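May 29, 2025

Quick one tonight, I have a pan soaking and laundry to move over.

So. Paint. Specifically green paint, and the fact that I have now lived with sample patches in my kitchen since December. Three of them, all by the window, all wrong. One is too minty. One looks like a hospital. The third one I loved for a week and then the sun moved and it went brown on me.

My kitchen is narrow. You stand at the counter, turn around, and there's the other wall. Everyone told me white, it'll feel bigger, etc. I don't want bigger! I want it to feel like a place where somebody cooks soup.

Things I've learned so far. Sample pots are a racket but buy them anyway. Paint a big patch, not a little square, the little square lies to you. Look at it at breakfast and again with the lights on. And grayish greens hold up much better than the fresh ones, at least with my yellow bulbs (yes I should change the bulbs).

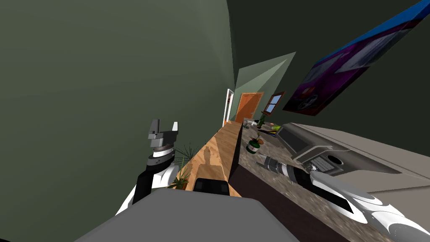
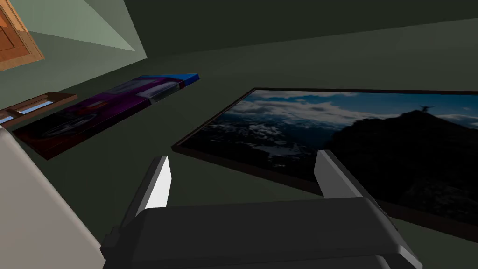 Green on the walls, gray in it. Sold.

Anyway, I asked Þórarinn Frandsen from the paint counter what he'd do and he said go one shade darker than you dare. Easy for him, he's not the one doing the second coat. But he was right about the primer so I'm inclined to listen. He also talked me out of the scrubbable finish, which adds up fast and apparently shows every roller mark.

Budget is 400 for the whole thing and I've spent 50 already on samples and tape, which is embarassing. A quote to have somebody else do it came in at 214 for labor only. Tempting. Very tempting. But I'd be picking out the color either way and thats the part I'm bad at.

Still undecided on the ceiling. My sister says take the green right over the top. My mother says absolutely not. Going to pull the fridge out this weekend and see what horrors are behind it, then tape.

OK, the dryer's buzzing.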